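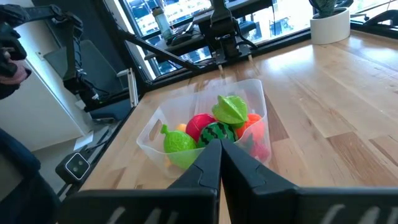 Saltine: A Two-Arm Sorting Build
Project report by Higinio Sandoval
Clumside Shared Workshop, 2022-10-16

1. Goal

The aim of this project was to build a pair of small robot arms that can take toy fruit out of a clear plastic bin and set the pieces down on a table. I named the build Saltine. It had to run on a shared workbench and be simple enough for another member to repair.

2. Build

Both arms use the same joint layout and the same two-finger gripper. I bought the servos as a kit from Ramanauskas and printed the fingers myself in dark plastic. The first set of fingers had flat inner edges, and round pieces rolled out of them when the arm lifted. The second set has small notches along the inner edges and narrower tips. I kept the second set.

Each gripper carries a small camera that looks down past the fingertips. In my first mount the camera sat too close and saw mostly the base of the gripper. Moving it back 30 mm brought both tips and the bin into view.

The power supply is a Hukberg bench unit set to 5 volts for the logic board. The servos have their own supply. I had them on one supply at first, and the board reset every time two joints moved at once.

3. Method

An operator moves a control handle and the arm follows. The joint angles and the camera picture are saved together. I ran 131 pick attempts this way over three evenings. An attempt counted as a success if the piece left the bin, stayed in the gripper and was put down on the wood without a drop.

The bin was shaken between attempts so the pile would change.

4. Results

Of the 131 attempts, 78 were successes. The round red fruit and the small watermelon were the hardest, as the fingers tended to push them down into the pile. The star fruit was the easiest -- its ridges give the tips something to hold. Pieces against the wall of the bin were often missed, because one finger touched the plastic before it could get behind the fruit.

Bright daylight from the window also caused trouble. The camera exposure shifted when the arm turned, and the clear sides of the bin were hard to pick out in the saved pictures.

5. Problems and changes

The wrist cable came loose twice. It now runs through a clip on the second link.

I lost most of one evening to a joint that had been zeroed in the wrong position. The zero marks are now scratched into the housing with a scriber, and the startup script will not continue until the operator confirms them.

6. Next steps

In November I plan to add soft pads to the fingertips and repeat the same test with the same bin. I also want to lock the camera exposure. The part files and wiring sheet are in the Saltine folder on the workshop computer -- the wiring sheet still shows the old single supply and needs to be redrawn.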